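Mullbridge Water Cartage
Frequently asked questions

Last updated 30 Nov 2020. Prices are on the separate rates page. If your question isn't covered, ring the office or use the contact form and we'll get back to you.

ORDERING

How do I order a load?

Ring the office or fill in the booking form. We need your name, a mobile number, the property address, the size of the tank and what it's made of. If you've had a delivery from us before we'll have most of that already. Valentina Maldonado does the bookings and she'll confirm by text once you've got a spot on the run.

How far ahead should I book?

In winter you'll usually get water within a few days. From the start of summer the wait gets longer, and in a dry year it can get a lot longer. Check your tank every week or so and ring us when it gets down to a quarter. Customers who ring when the pump is already sucking air go to the front of the queue if we can manage it, but we can't promise it, and we won't bump someone who is also out of water.

Can I get a regular delivery?

Yes. Some households take a load every few weeks through summer. We put you on the list and send a text before each one, and you can skip it if you've had rain. Please skip it before the truck leaves the standpipe. A load cancelled after that is charged at half price.

How much is a full load?

It depends which truck you get. We run 2 trucks. The larger one carries 12 kilolitres and the smaller one is for tight driveways and properties with a weight limit on the bridge or culvert. The price per kilolitre is a bit higher on the small truck.

How do I know I got the full amount?

The filling point has a meter and the driver writes the start and finish readings on your docket. As an example, a docket showing 2,903 at the start and 2,915 at the finish is a 12 kilolitre load. If the docket is missing or you can't read the writing, let us know and we'll send a copy from the book.

Can I order half a load?

You can, but the truck costs the same to run. Half loads are charged at a minimum rate which works out dearer per kilolitre. If you have a neighbour who also needs water, we're happy to split one load between two tanks on the same road and put it on two dockets.

THE WATER

Where does it come from?

All our household water is drawn from the town supply at the Mullbridge standpipe. It's treated drinking water. We don't cart bore or dam water in the same tankers, and we don't cart anything else in them either - no milk, no wine, no dust suppression.

Will it taste different from my rainwater?

Probably, for a while. Town water has chlorine in it and rainwater doesn't. You may notice a slight pool smell at the kitchen tap for the first day or so. It fades as the water sits. If it bothers you, fill a jug and leave it in the fridge overnight with the lid off.

Is it safe for fish, frogs or the fermenting bucket?

The chlorine will upset a fish tank or pond if you top it up directly. Use a conditioner from the pet shop. Home brewers and people keeping a sourdough starter mostly let a bucket stand overnight first.

My water went brown after the delivery. What happened?

Every tank has a layer of sludge on the bottom. Filling a nearly empty tank stirs it up. We use a diffuser on the end of the hose when there's room, but some disturbance is normal. Leave the tank to settle overnight before you run the washing machine, and don't wash whites first. If the water is still coloured after a couple of days the tank most likely needs a clean out. We don't do tank cleaning ourselves.

Can I use it in my pool?

Yes. Tell us it's for a pool when you book, so the driver brings the extra hose. Pool loads are booked around household loads in summer, meaning that they can be moved at short notice if people are out of drinking water. Town water restrictions may also apply to pools, and we follow whatever stage the district is on.

ACCESS

What does the truck need to get in?

A firm driveway, enough height under the trees, and somewhere to turn around. The driver can reverse a fair way but not up a steep bend in the wet. Overhanging branches are the most common problem. If a removalist's van had trouble getting in, we will too, so ask for the small truck.

Will the truck damage my lawn or driveway?

A full tanker is very heavy. On gravel or concrete there's rarely a problem. On grass, pavers, or over a septic tank there can be. The driver won't go over a septic or an absorption trench if they know where it is, so please mark it with a stake or a bucket if it isn't obvious. We aren't liable for damage to a surface you've asked us to drive on.

How long is your hose?

Long enough for most house tanks from the driveway. If the tank is behind the house, or well uphill of where the truck can park, say so when you book. Extra lengths live at the depot and the driver needs to know to load them.

What if my tank is uphill?

The truck has a pump and can lift water a reasonable height, but it takes longer. Very steep blocks may need a site visit before the first load. There's no charge for the visit if you're on the Kütt Road side of town, and a small charge further out.

Do I need to be home?

No, as long as the gate is unlocked, the dogs are tied up and the driver can find the tank. Most of our customers are at work. We'll leave the docket in the letterbox or wherever you've asked us to put it.

How should I leave the gate?

Open, if there's no stock. If there is stock, leave it closed but unlocked, and we'll leave it the way we found it. If the gate has a keypad, give the code to Valentina and not to whoever is driving, as the drivers swap runs.

TANKS AND FITTINGS

What kind of opening do you fill through?

The usual way is through the strainer or inspection hatch on top of the tank. Please make sure it isn't screwed down or covered over. If it needs a particular tool, leave the tool on the tank.

Can I have a filling point near the driveway?

Yes, and if you buy water every year it's worth doing. It's a pipe running from the driveway up to the top of the tank, with a camlock coupling at the truck end. Your plumber can put one in. We ask that the coupling sits 900 mm off the ground, so the driver isn't kneeling in the mud to connect, and that there's a cap on it to keep the spiders out. The Dornex couplings sold at the rural supplies store fit our hoses. Other makes may fit as well, but check with us before you buy.

My tank is underground. Is that a problem?

No. Tell us where the lid is. If the lid is concrete, please have it lifted before we come. The drivers aren't allowed to lift concrete lids by themselves.

Can you fill a tank that has a leak?

We can, but we'd prefer not to. If the leak is near the bottom of a steel or concrete tank, the extra weight of a full load can make it worse. Get somebody to have a look first. Poly tanks with a split generally can't be trusted once they've gone.

Do you sell tanks?

No. We did for a short while and stopped. The rural supplies store carries the Tornutberg range in most sizes and will deliver.

Can you tell me how full my tank is?

Tap down the side with your knuckles and listen for the change in sound. On a steel tank you can also feel the cold line with your hand in the morning. A float gauge costs very little and is easier. The driver will write the level on the docket before filling if you ask.

BUSHFIRE SEASON

Do you keep water aside for fire?

The trucks are on call to the district in an emergency and household deliveries stop when that happens. We'll text everyone on the list. Please keep a reserve in your own tank from the start of summer until at least April and don't count on us being able to reach you on a bad day.

Will you deliver on a total fire ban day?

Usually yes, early in the morning, if the road is open. We don't go down dead-end bush roads on those days at all.

PAYMENT AND PROBLEMS

How do I pay?

By bank transfer or card over the phone. New customers pay before the first load. After that you'll get an invoice by email, due in fourteen days. The drivers don't carry change and would rather not take cash.

Can tenants order water?

Yes, but check your lease. Who pays for carted water varies, and we can't sort that out between you and the agent. We invoice whoever placed the order.

The driver couldn't deliver. Am I charged?

If the gate was locked, the dog was loose or the driveway was blocked, there's a call-out fee. If the truck broke down or the weather made the road unsafe, there's no charge and we'll rebook you for the next run.

Who do I speak to about a complaint or damage?

Tove Bach looks after the trucks and drivers. Send her a short description with the docket number, and a photo if something has been damaged. It helps to do this within a couple of days, while the driver still remembers the job. She'll ring you back outside of driving hours, so leave a number you answer in the evening. 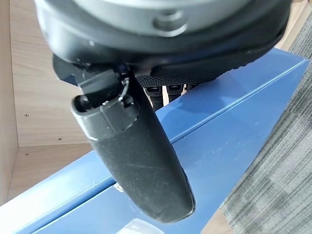 If you haven't heard from her after two evenings, ring the office and ask Valentina to chase it up.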